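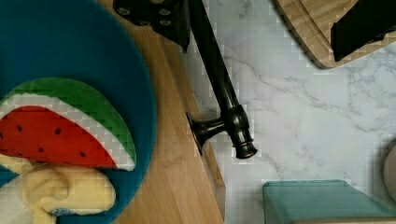
I run a small online shop called Nodlow, where I sell refill packs for fountain pens, and I do all the advertising for it myself. For most of this year I paid for search ads without reading the search terms report. I opened it in the mornings, looked at the total cost, and closed it again. This month I finally sat down and read the whole list.

There were 657 different search terms in it. Many of them were good, for example people who wrote the exact name of an ink. But 71 of them had the word "free" inside, and I had paid for clicks on almost all of these. I don't sell anything free. Other people were looking for printer ink, and that mistake is mine, because I had left the word "ink" on broad match since the first day.

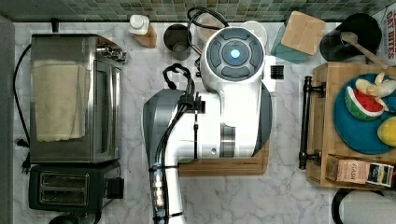 So I started to make a list of negative keywords. At first I put them directly in the campaign, one after another, and after one evening I didn't know anymore which campaign had which words. Then I made 2 shared lists, one for printers and one for people who want something for nothing. I think this is much easier to keep clean. When I add a new campaign I only connect the lists to it.

One warning from my own experience: be careful with single words. I blocked "cartridge" because of the printers, and then my Vaker cartridges stopped showing – these are my best product. It took me four days to notice. Now I block the phrase "printer cartridge" and leave the single word alone. 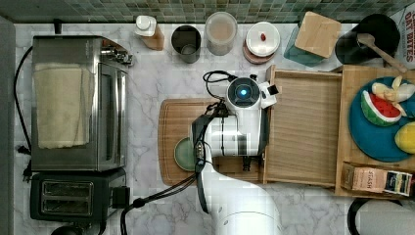 What I changed in the budget

I took some money out of the general campaign and gave it to the one with brand names, mostly Vaker and Eglītis. The daily limit for this one is now 30 euros. Before, it was often finished by lunch, and I never saw the evening buyers at all.

I also tried Skollent, a tool that suggests negative words automatically. It wanted to block "bottle", so I stopped using it after the trial and went back to my spreadsheet.
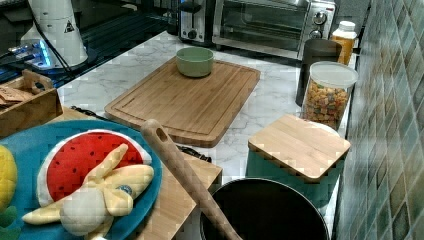
What I will check next

In October I will compare the cost per order with the same month last year. I also want to look at the ads on phones, where people click a lot and buy very little from me – maybe the problem is my checkout page and the keywords are fine. If you have a small shop and use shared lists too, please write me how often you clean them. I do it every second week now, with coffee.

Home Older posts Newer posts About Contact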